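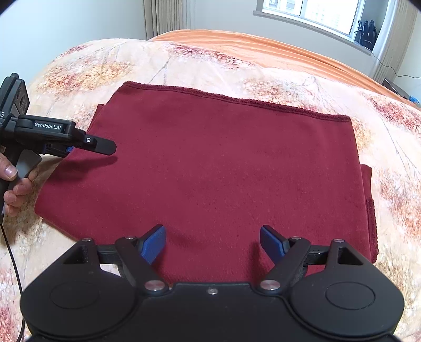
8.3 Fault 25: Grip closed but nothing held

The Skeveveck software logs this fault when the finger pads read closed and the cloth stays where it was. The screen will tell you to recalibrate. Try the steps below first – recalibration rarely cures it, whatever the message says.

1. Stop recording and open both grippers fully.
2. Keep your free fingers away from the linkage arms. They can pinch.
3. Wipe the blue pads with a dry, lint-free cloth.
4. Check the pivot pins for play. If one moves, stop using that gripper.
5. Lay the folded item flat and pinch one edge, all layers together.
6. Repeat the grip 8 times. Two misses or more is a fail.

Caution: A green status light only means the motor answered. Do not take it as proof of a hold.

Note: Report repeat faults to Siham Harb under form 1162.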